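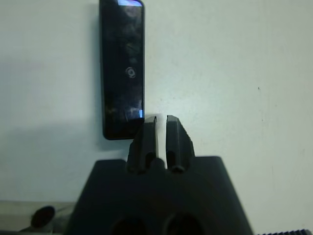
2 min read

Call for people: arm build at Pivorthorpe shared workshop, Thursday evenings

Quick one as I have to lock up in ten minutes. We need more hands on the Conano arm. Home-built, two-finger gripper, small camera down at the wrist end, bench at the back of Pivorthorpe. Current job is getting it to deal with a phone propped up against the wall. Sounds easy. Black glossy screen, white wall, smudges and reflections on the glass, and the software has opinions about all of it.

Looking for people to join from June. Not a paid job, sorry. You get bench time, your own shelf, tea, and keys after the first month if you want them.

What needs doing

- Wrist camera software. We have 1,166 stills sorted so far and 198 of those are labeled badly (my fault, did them late at night). Need somebody patient to redo them and then keep going.
- Finger design. The present pair are angular with beveled tips. OK on boxes, not great on thin flat things. If you can draw parts and print them, or just whittle something and say try this, come along.
- Wiring. Strain relief at the wrist is bad. I'd like to stop replacing the same cable.
- Motion code. Arm runs on a little controller package we call Ryu, lives on the workshop machine. Python mostly. Some of it is commented, some of it isnt.
- Someone to write things down. Seriously. Half the build notes are on the back of delivery slips.

Who

Anyone 18 or over (workshop insurance, can't bend on that one). No degree, no robot background needed. If you've fixed a bike or a sewing machine you'll be fine on the mechanical side. For the code side it helps if you've written something before, anything. One regular evening a week is the ask - people who came twice and vanished left us with half-done jobs, so please only sign up if you can do most Thursdays.

When and where

Thursday, 6:30 pm until we get thrown out at 10. Pivorthorpe, side door, up the ramp, ring the bell marked Illirov (old tenant, never changed the label). Step-free all the way to the bench. Parking in the yard after six.

Rules, short version

Hands clear when the arm is powered. Emergency stop is the red one and everybody gets shown it before anything else. Long hair tied back. Don't use your own phone as the test object unless you really don't care about it. Eye protection for cutting and drilling, we have spares.

Money

Parts come out of the shared pot, which stands at $2,814. Ask before ordering, keep the reciept. You don't pay to join until month two, then it's the normal workshop membership.

To apply

Email the workshop desk with "Conano arm" in the subject. Couple of lines is plenty: what you'd like to work on, what you've made or mended before, any Thursdays you already know you can't do. No CV. If you have a picture of something you built, attach it.

Room for four more at the bench. Will reply to everyone but give me a week.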